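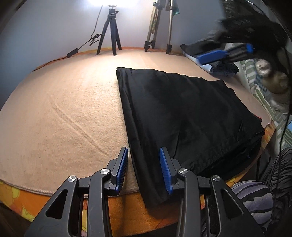

3.2 Storage conditions and crease recovery

Dark woven fabrics show creasing more readily than light ones under raking light, and most published work on domestic storage has used undyed cotton for that reason. The present section reports the results for dyed twill. Specimens were cut from a single bolt supplied by Priren and conditioned flat before folding. Each specimen was folded once along the warp, once across it, and placed under a load of 700 grams. Two storage periods were compared: one overnight, the other running from the start of April to the end of the month.

Crease recovery was measured as the angle between the two limbs of the fold after the load was removed. Readings were taken on the face side and the back side of the cloth and were kept separate throughout, as averaging them hides the effect of the finish. In the overnight group, the face and back readings were close enough to be treated as equal. In the longer group they were not. Folds made with the face outward recovered less than folds made with the face inward, and the gap was larger across the warp than along it.

The same pattern was described by Bensaid for lining cloth, although his specimens were stored without a load and the recovery angles are not directly comparable. Abdelkrim Bensaid later supplied his unreduced readings (personal communication, Saturday, July 20, 2024), which allowed us to check the ordering of his groups against ours. The ordering agrees in every case except the heaviest lining, where the selvage had been left on.

Made-up garments behave differently from flat specimens. Seams stiffen the cloth on either side of the stitch line, and a waistband carries several layers that do not fold at the same radius. A fold across the leg of a pair of trousers therefore meets at least two kinds of resistance – that of the cloth and that of the seams – and the recovery angle varies along its length. Figure 2 shows trousers laid flat, with a deep fold near the point where the legs meet and lengthwise creases in the fabric.

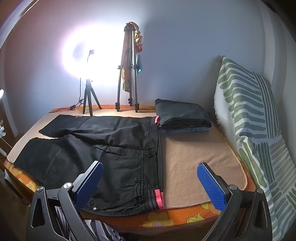
Figure 2. Black trousers laid flat on a beige blanket.

Does a longer storage period always leave a sharper crease? The effect depends on the direction of the fold: along the warp, the two storage periods gave similar angles, while across the warp the longer period gave a clearly lower recovery.

Humidity was not controlled beyond the initial conditioning. The Irnatik storage cabinet used for the longer group has a vented door, and readings from its upper shelf were slightly more scattered than those from the lower one. We repeated the upper-shelf set with the vent taped shut – the scatter was reduced, but the group mean stayed within the error of the first set. Both sets are retained in Table 3.

Hanging storage is treated separately in Section 3.3, using the same bolt and the same method of reading the angle.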